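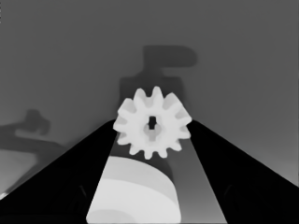
Slide 4. Gear insertion, simulation results

Start with the setup. Policy trained in simulation only, wrist view as input, grayscale. No force sensing in this version.

Training set: 2,000 episodes. Start pose of the gear changes every time. Gray levels change too.

Test set: 260 episodes, shafts in positions the policy never saw. 90 percent seated within the time limit. Most failures are tooth alignment. Grasp is rarely the problem.

Mention Timo Wendt's baseline on the Fendach parts. Same gripper, 2 camera views.

Next slide: transfer to hardware.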